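Ticket 400: Reminder texts for the October flu and COVID shot clinic going out twice
Opened by: Venla Mäkelä, front desk, Trolldale Family Health
Assigned to: Saimi Laaksonen, Setach support
Status: Closed

What was reported

Hi Saimi, and thank you again for being so patient with us on the phone this morning! We have our shot clinic coming up at the Willow Street church hall, and several of our older patients have been getting the reminder text two times, with two different arrival times in it. One says 9:00 and the other says 2:00. Poor Mrs. Savolainen (Marjatta, she said I could use her name) called us quite worried that she had been signed up for both shots on separate trips, when she only wants to come in once and get it over with. I have turned the reminders off and on again, and I logged out and back in, but the preview still shows both.

First reply from Setach

Hello Venla, no trouble at all, and please tell Mrs. Savolainen she did nothing wrong. I looked at your clinic calendar and found two templates attached to the same event, one left over from the spring booster clinic. The old one still carries its afternoon time. I've paused all outgoing reminders for the moment so no one else gets a confusing message while we sort this out. 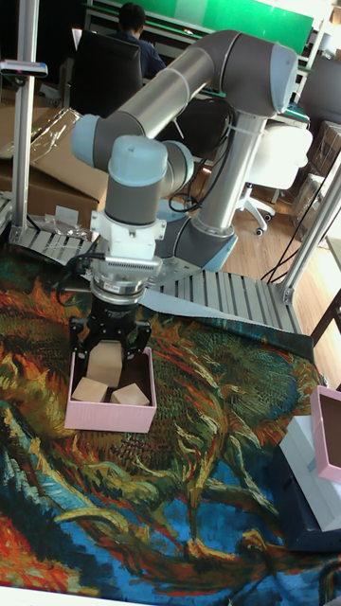
Steps taken

1. Opened Clinic Events, then Messages, and removed the spring template.
2. Cleared the waiting messages. There were 12 in line, all with the 2:00 time.
3. Sent a test to Hilkka Kauppinen's work phone. She got one text, with the right time and the church hall address.
4. Turned reminders back on at 11:40 and watched the log for a while over coffee. No doubles.

Follow-up from Venla

It's working, bless you! Dr. Juntunen asked me to call the people who got the wrong time, so I'm going down the list now. Five have picked up so far, and they were all very sweet about it. I'll try the rest after lunch. Could you leave the spring template somewhere we can find it? We'd like to reuse the wording about bringing your insurance card.

Closing note

Saved under Archived Messages as "Spring wording, no time." Closing this one, Venla, but just reply here if it acts up again.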